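17 December 2024

Simulation side

Two hours in the shared workshop, most of it on the Giltach bench model. Reset the table height in the simulator to match the real bench, which had been 8 mm out since August. Every grasp pose I tuned before today carries that offset, so the old pose file is archived and I have started a new one.

The bowl collision mesh is replaced. The old one was a solid hull, closed across the top, so a finger could not pass inside the rim. The new one is an open shell in 70 convex pieces. Physics step time is up slightly - acceptable.

Started a batch with the plate and bowl near the front edge of the table, both empty. The right gripper takes the bowl at the rim, the left stays clear of the plate.
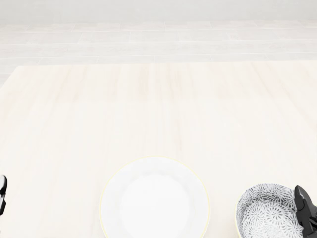

Bowl runs

209 runs, 187 counted as good. Most of the failures were at the rim: the finger tip meets the edge at too shallow an angle and the bowl turns before the grip closes. Steepening the approach should help. The rest were planner timeouts with the left arm, a separate fault which I have not looked into.

The pattern on the bowl flickers at the lower render resolution. The wood does not. Left the texture filter alone for now.

Hardware side

Right wrist on the real build still has play in it. Shimmed the Szilágyi coupling and it is better, though I can still feel movement by hand at full reach. The Irnov driver board is back in with a new connector. Not powered yet.

To do: order M3 inserts from Hallora, log finger angle at contact, rerun the batch with the steeper approach.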